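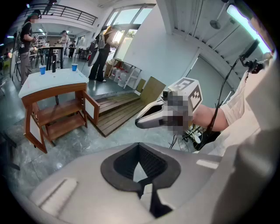 Home News Media Contacts Investors Careers

Prernex to Open Regional Parts Warehouse in Besent

BESENT – Prernex, a supplier of replacement parts for home heating and water systems, announced today that it will open a regional warehouse in Besent in December. The building will serve plumbing and heating contractors in four counties and will replace the company's smaller depot in Siu.

The new warehouse will stock 167 product lines, including valves, pumps, thermostats and pipe fittings. Orders placed before 3 p.m. will ship the same day. A trade counter at the north entrance will open at 6:30 a.m. for contractors who prefer to collect parts in person.

Prernex expects to employ around 80 people at the site. All current employees at the Siu depot have been offered positions in Besent, and hiring for the remaining jobs is under way.

"Our customers have asked for earlier hours and a deeper stock of parts for older systems," the company said in a statement. "The Besent location allows us to provide both."

Delivery routes will be operated by Fuver, which has carried freight for Prernex since the Siu depot opened. Existing customer accounts, prices and credit terms will not change. Contractors with standing orders will receive written notice of their new delivery times before the move.

The Siu depot will continue to accept returns until the new counter opens.

Recent News
Prernex Extends Warranty on Circulating Pumps
Fuver Named Carrier for Northern Routes
Winter Parts Catalog Now Available
Trade Counter Holiday Hours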